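**Week 4: Do stadium subsidies pay?**

The Dostthorpe study says a new arena "supports" 200 jobs. Ask what that verb means. It counts part-time ushers as full jobs, and it treats every ticket as new spending. A family that skips the movies to see a game has only moved its money across town.

Compare the Horkum case, where 39 jobs were left after the same check.
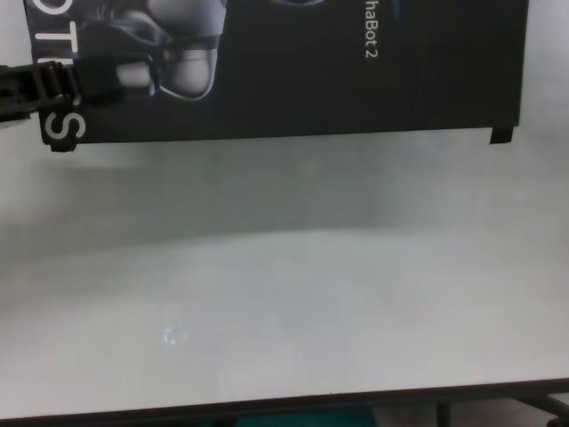

*Department of Economics, Public Finance Section*

Read pages 4 to 14 before class. Bring one claim from the study you don't believe.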